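Two months with the Gondach bench kit - a thread
Print this page | E-mail this to a friend
Veikko Juntunen
10 Aug 2024

1/ A few of you have been asking whether the two-arm kit from Gondach is worth the money, and I kept promising I'd write it up properly, so get yourself a coffee because I do tend to go on.

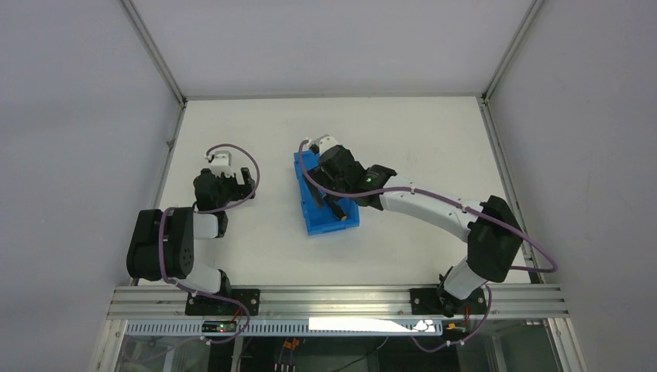

2/ First, the price. I paid 3166 for the full package, which got me both arms, the framed table with the panels, the controller and one year of updates. Shipping was extra and I won't pretend I was happy about that part.

3/ You can buy a single arm and add the second one later, and I went back and forth on it for weeks. In the end I'm glad I went for the pair. Half of what I want to do is handing something over or holding a thing steady, and one arm gets old quickly.

4/ Putting it together took me 9 hours over two evenings. The manual is good up to the point where you bolt the mounting plates to the front rail, and then it gets very brief. Leave those bolts finger tight until both arms are on! I did mine up hard too early and had to start that side over.

5/ A word on cables, which I get more messages about than anything else. Each arm has one running along the outside, and it needs a good generous loop. It looks untidy, I know. I tried clipping mine down neatly in the first week and the wrist would stop partway through a turn, so I went back to letting it swing.

6/ The side and back panels are listed as optional. I'd get them. My bench is next to a window and the afternoon light was making a mess of my results until I had plain gray around the work. You still get glare along the front sometimes, but I've learned to live with that.

7/ So what do I do with it? Mostly bin picking with hand tools - a few items in a plastic bin, one arm reaches in, takes one, sets it on the table, and then we go again. My best session so far was 144 picks, and I was grinning like a kid by the end of it.

8/ Long thin things are the hard ones. If a tool lies right up against the wall of the bin the fingers have very little room to get around it, and the arm will sometimes give up and go home. Turning the bin a little on the table helps more than any setting I've changed.

9/ Now the grumbles. The software from Turnach that comes bundled with it is slow to start (go water your plants) and it forgets the home position after an update. I've written to them twice and got a very kind reply both times, but no fix yet.

10/ Support from Haltel, the reseller I bought through, has been lovely. I stripped a screw on the left base and they had a bag of spares in the mail the next morning, no charge and a handwritten note in with them.

11/ Would I buy it again? Yes, I think I would. If you only want to learn the basics, the smaller Bowen kit will do you fine and leave you some money for a decent table. If you already know you want two arms, save up and wait. They had a sale in January and took 20 percent off, which I missed, of course.

12/ Ask me anything in the replies, I'm slow but I do read them all. Next thread will be about gripper fingers - I've been printing my own and have opinions.

Print this page | E-mail this to a friend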